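Unidade curricular: Automação e Trabalho
Apontamentos da aula 7. Postos com dois braços: quem faz o quê
Docente: Ylva Fjeld
Versão de 16 de junho de 2025

Ler antes da aula: o capítulo sobre divisão de tarefas e as duas páginas sobre a empresa Grønli, que estão na pasta comum.

1. Ponto de partida

Na aula anterior vimos a automação como substituição: uma tarefa sai da pessoa e entra na máquina. Este modelo é simples de ensinar, mas explica mal o que se passa numa oficina pequena. Na Grønli, que prepara conjuntos de peças para montagem, a tarefa "preparar o conjunto" foi dividida em 3 partes: apanhar a peça, passar a peça e verificar o conjunto. As duas primeiras foram para o posto Loravum, com dois braços. A terceira ficou com as operadoras.

2. O que muda para as pessoas

a) O ritmo. Antes, cada operadora fazia 300 conjuntos por turno e escolhia quando acelerar. Agora o posto entrega as peças com intervalo fixo, e a pausa tem de ser pedida.

b) A atenção. Olhar para uma peça que outra mão segura é diferente de a segurar. Várias operadoras disseram que perderam a informação do tato: o peso, uma rebarba, uma folga.

c) A competência. Quem corrige o programa quando uma peça nova chega? No contrato com a Praltska, a correção pertence ao fornecedor. Na prática, é a operadora do turno que conhece a posição certa, e este saber não aparece na sua categoria profissional.

3. A passagem de uma peça entre duas garras

Para uma pessoa, passar um objeto da mão esquerda para a direita quase não conta como trabalho. Para o posto são vários passos: segurar, aproximar, fechar a segunda garra, abrir a primeira. Reparem na distância entre as pontas dos dedos e o bloco amarelo, e pensem onde colocariam o ponto de verificação humana.

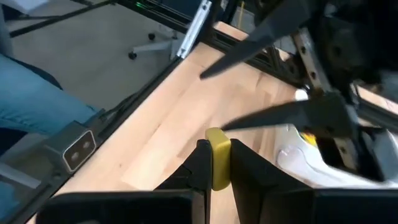

Agnes Eide comentou, depois de ler a primeira versão destes apontamentos, que a pergunta sobre o ponto de verificação chega tarde, porque as operadoras deviam ser ouvidas antes da compra do posto. Segundo ela, na reunião de maio só se discutiu a meta de 800 conjuntos, e ninguém perguntou quem ficaria responsável por uma peça mal entregue. Deixo a objeção no texto, pois concordo com a maior parte dela.

4. Para a próxima aula

Escrever um texto de 1000 palavras, no máximo, sobre um posto de trabalho que conheçam. Indicar qual parte da tarefa pode ser automatizada e qual saber a pessoa deixaria de usar. Entregar na plataforma Justis, em grupos de dois.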